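Small-Scale Solar Storage for a Shared Workshop
Undham Technical College, Department of Applied Energy
Student project report, submitted 2022-08-10

1. Purpose

The project examined whether a small battery bank, charged by roof-mounted solar panels, could carry the evening lighting and bench outlets of the college workshop. Sizing of the bank, choice of battery type and cost of the inverter were included. Panel mounting and roof loading were treated in an earlier report by the Stisumell group and are not repeated.

2. Method

Consumption was logged at the workshop distribution board for 19 days in June. The meter recorded energy use at fixed intervals, and the readings were copied to a spreadsheet at the end of each day. Two readings were lost when the logger was unplugged for cleaning; the gaps were filled with the mean of the neighboring values.

Two battery types were compared: flooded lead-acid and lithium iron phosphate. For each, the usable capacity was calculated from the rated capacity and the depth of discharge recommended by the supplier. Cable losses were left out of the first calculation and added in the second.

3. Results

The evening load reached up to 1000 watts, with the highest values shortly after the start of the late class. A bank with a usable capacity of 6 kilowatt-hours covered the load on every logged evening. The lead-acid version of this bank would need twice the rated capacity – 12 kilowatt-hours at 50 percent discharge – and a ventilated cabinet that the present storage room does not have.

A 2000-watt inverter was selected. The smaller unit offered by Pärn met the average demand but left no margin for motor starting currents. 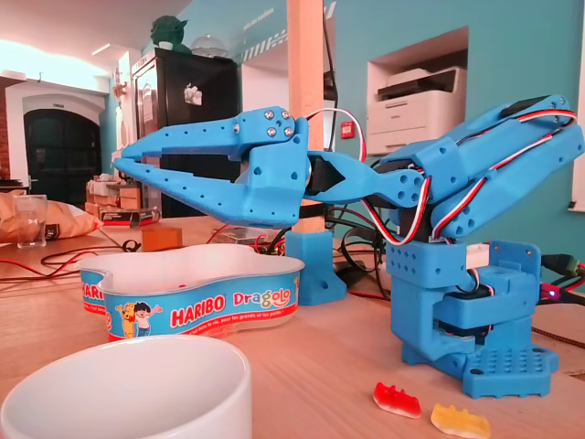 One reader of the draft, from the Gitongate group, asked whether the June figures could be used for winter at all, given that the lights come on much earlier and the panels produce far less. The group accepts this objection. The results apply to summer operation only, and a second logging period is needed before any winter claim is made.

4. Recommendations

The lithium iron phosphate bank should be adopted for the summer term, with the grid connection kept in place. A battery monitor should be fitted on the negative lead. The inverter must be switched off before the battery disconnect is opened – the present wiring plan does not show this, and sheet two should be corrected before it is issued to the electrical contractor.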